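Chapter 7
Can a Machine Do the Chores Yet?

When people imagine a robot helper, they usually think of washing dishes or folding shirts. On the shop floor the wish is similar: someone should take over the small, dull jobs at the bench. In this chapter we look at work with small parts and at an open desktop computer. For a trained person such work is ordinary – for a machine it is still a serious test.

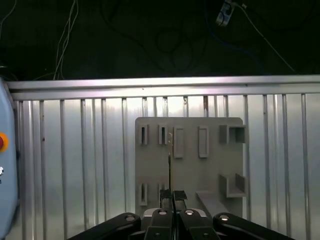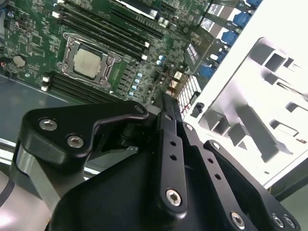
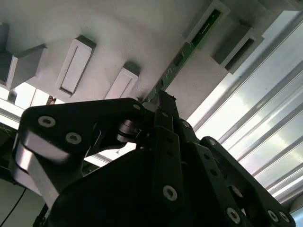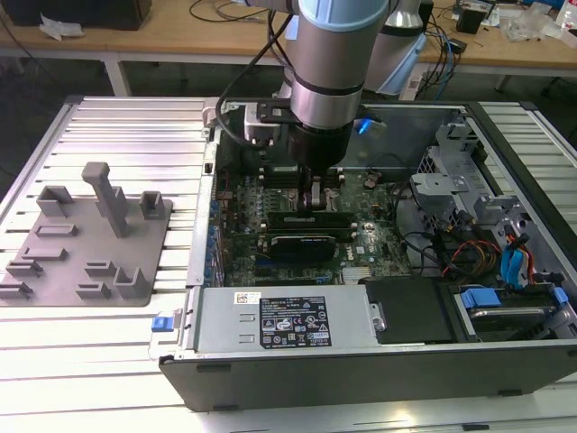 Figure 7.1. Robot work with small parts and computer hardware.

Are robots ready to do household and shop-floor chores without help?
Only for a few chores, and mostly where the place is prepared for them. A robot that repeats one movement with the same part can be very reliable. If the part is turned a little, or a cable lies in the way, the same robot may stop or press in the wrong spot. Homes are harder than workshops, for every kitchen is different and things do not stay where they were.

The repair firm Tresiteo gives us a useful case. It wrote down 40 bench tasks which its workers do in a normal week, and asked which of them a machine could finish alone. The firm accepted seven. For each of these, the robot had to succeed in 100 trials, and a person was not allowed to touch the parts between the start and the end. Most of the rejected tasks included a soft cable or a hidden latch.

We begin with the grip. Section 7.1 explains how much force a finger needs to hold a thin part, and why more force is often worse.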